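Wudinwood Home Kitchens: progress report to the Petersen Fund
1 June 2024

Dear all at the fund,

We're really pleased with how this stretch has gone! When I last wrote, in February, we had finished 46 kitchen visits and were worried about the pace. We now stand at 48 kitchens in the first group, all signed off, and the second group has started.

As you know, the grant pays for small sorting jobs in family kitchens, the kind that take an afternoon and then make every meal a bit easier. We agree with each household which things they reach for daily, and those get a fixed home near the table or the hob. Cutlery comes first nearly everywhere. It's cheap to sort, everyone in the house uses it, and children can join in (they like being in charge of the spoons, and they're strict about it too).

The latest kitchen is a lovely one, bright and busy, with a lot of cooking going on and pots and bottles to match. Spoons and chopsticks were the day's main job, with the caddy standing on the table and the rack close by for the odds and ends. 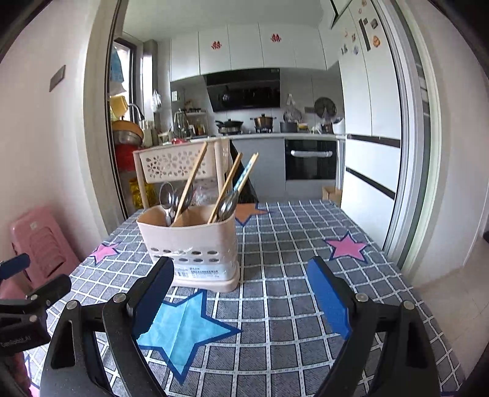
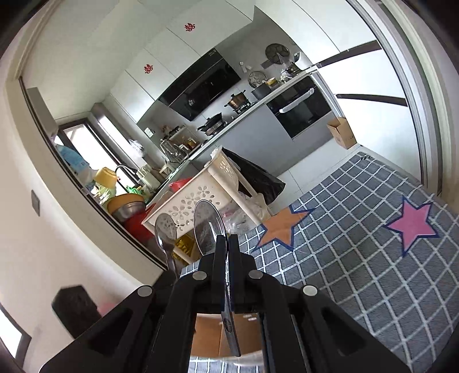
Each household keeps a one-page plan of where things live, and we go back after 4 weeks to see what has stuck. Caddies and open baskets have done very well on those return visits. Lidded boxes have done badly, so we've stopped buying them and moved the money to wall hooks, which people keep asking us for.

On spending, we've used 240 pounds of the equipment line since February, nearly all of it with Goline for baskets and caddies. The Stedimetti order for hooks hasn't arrived yet. They've promised it twice, and I'll chase again before the next round of visits.

One request: could we carry the unspent travel money into the second group? Several of these homes are further out, and two visits each would use it up nicely. I can send the sheet with the mileage whenever suits you.

The second group's visit list is nearly full and I'll forward it with the next claim.

With warm thanks,
Jannik Schmieder
Project lead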